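Outdoor Furniture: Care, Returns and Customer Reviews
Speaker notes, retail partner briefing, 29/08/2022

Opening

Good morning, and welcome. On behalf of the Wamus garden and patio division, thank you for making the trip to Flulham. The session covers the care of outdoor furniture after it has been sold, the way returns are handled, and the use of customer reviews on partner websites. Please hold questions on pricing, as those belong to the afternoon session.

Pause while the handouts go out. Each store should have one care guide and one returns form.

Slide 1. What customers ask first

The most common question at the service desk concerns rust. Customers see the word "metal" on a tag and expect trouble by the second spring. Staff should be able to explain the difference between the frames we carry. Aluminum does not rust, though it can pit or turn chalky near salt water. Steel frames depend on their coating, and a deep scratch should be cleaned, dried and touched up soon after it is noticed.

The second question concerns cushions. The fabric may be described as fade resistant. It should not be described as fade proof, in the store or online. Covers with a zipper may be removed and washed in cool water. They should be air dried and never placed in a dryer.

Slide 2. The Orakzai bistro set

Stores have asked for guidance on this set in particular. It consists of a round table and 2 folding chairs, and it is sold only as a set. The carton weighs 48 pounds. Please make sure that customers collecting it from the store are offered help to the car.

The hardware bag is taped to the underside of the tabletop. A number of sets have come back marked "parts missing" with the bag still in place. Staff should mention its position at the point of sale. The online listing now says so in the first line of the assembly section.

The leg bolts should be left slightly loose until all of them are in, then tightened with the set standing on level ground. A table that rocks after assembly has usually been tightened leg by leg. Ask the customer to loosen the bolts and start again before a return is opened.

Slide 3. Returns

Last season partner stores recorded 124 returns of patio sets. Slide 3 shows them by cause. Allow a moment for the room to read it.

Finish damage in transit is the largest group. These claims require a picture of the carton as well as a picture of the furniture. Claims without both will be sent back to the store. Color is the next largest group, and most of those returns were bought online. Partners are asked to use only the pictures supplied with the September catalog, and to remove older ones from their listings.

A set that has been assembled may still be returned for a fault. It does not need to be taken apart first. Stores should not ask customers to do so.

Slide 4. Reviews

Partners may invite a review after delivery. Where a customer receives anything in exchange, such as a discount or an entry in a prize drawing, the review must say so, and the notice must appear beside the text of the review. A low rating may not be removed on the ground that it is low.

Replies to reviews should be brief. Thank the customer, address the fault if there is one, and give the service desk contact. Please do not argue about the weather, the porch or the way a cover was tied down. Reviews may run up to 900 characters on the new form, and replies are held to the same limit.

If asked: reviews written under the old form will stay on the site.

Slide 5. Inar solar path lights

A short item. The Inar lights join the outdoor range in September and will be shelved beside the patio sets. They need a full day in direct sun before first use, and the switch under the cap must be turned on. Please put this on the shelf card. The lights are covered by the same returns form as the furniture, with the product line written in the top box.

Electronics work table, with bins and tray

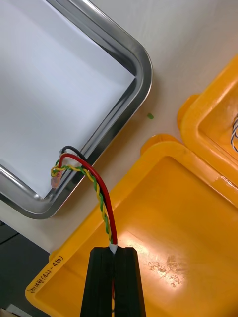
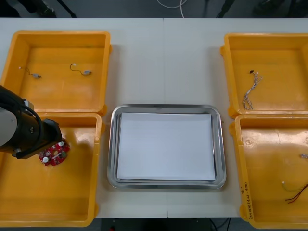
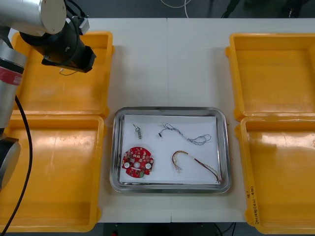
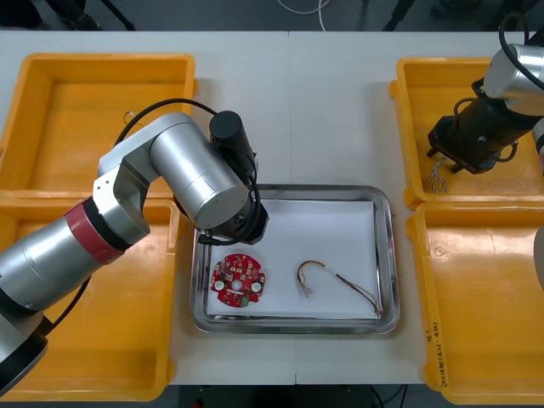 Slide 6. Winter storage

Begin with covers. A cover should be tied so that air can pass beneath it, and it should go on only when the furniture is dry. Cushions belong indoors. Folding chairs may be stacked flat on a shelf, with a cloth between them to protect the finish.

Umbrella bases filled with water should be emptied before the first frost. Cracked bases are not covered under the warranty when water has been left in them, and the care guide states this on its back page.

Closing

Remind partners to sign the attendance sheet and to take a spare set of returns forms for each store. Corrections to store addresses should be handed in at the front table before lunch. The afternoon session on pricing will be held in this same room.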